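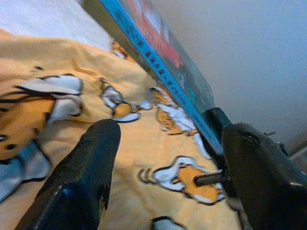 Drendero -- 11/07/2023

Quick one tonight, I have a load to fold. Review of the Wirkero cartoon blanket, the yellow one, twin size. Bought it from Stumum with the money left over after the bookcase. Lives on the spare bed, which is also my sorting table for books, so it gets more use than most blankets. Books on it, books off it, all week.

Color first. Pale yellow going to orange. Softer than the listing photo, which was a lot louder. I like it better this way. Print is one cartoon repeated all over, white, orange and black figures. No idea what they're from and the tag doesn't say. My niece thinks she knows, I don't think she does.

Feel: soft. Really soft. Not heavy. OK for a nap, not enough on its own in winter, you'd want something under it. I run warm and still added a sheet.

Wrinkles -- yes. It wrinkles if you look at it. I smooth it out in the morning and by lunch it's all ridges again. If you want a bed that looks made, skip this one. Folding it over the footboard helps a little. I quit caring around week two.

Washing. Done it five times now, cold, low dry. Black parts of the print are still black. Orange may have gone down a shade, hard to say, I didn't keep anything to compare to. Lint the first two washes, a LOT, clean your trap. None after that. One seam came loose at a corner, maybe two inches. Fixed it with regular thread, took a few minutes. For the price I shouldn't have had to.

As a surface for books it's better than I expected. Shiny covers don't get scuffed the way they did on the bare desk, and the plastic wrapped ones slide around a bit but don't snag. Blue spines show up great against the yellow, dumb thing to care about but I'm looking for spines all day. Paperbacks lay flat if you pull the blanket tight first. Hardcovers don't care. What it won't do is hold a tall stack, anything over six or seven leans and then you're picking them up off the floor.

Size. Listed as twin and it's a skimpy twin. Covers the top of the mattress and hangs over a little on each side, that's it. Won't tuck. My old Gumede throw was sold as a throw and hung lower than this. If you have a deep matress go up a size.

Shipping was fine. Came folded very small in a thin bag, smelled like the factory for a day, aired it out on the porch. Stumum had 109 reviews up when I ordered and most of them were about the smell. It does go away.

They have a gray version too, same print. Saw it at a friend's place, looks dusty even when it's clean. Get the yellow.

Would I buy it again -- probably, on sale. Not at full price with that seam. Four out of five for softness, three for the stitching, call it three and a half. Will update in August if the corner goes agian.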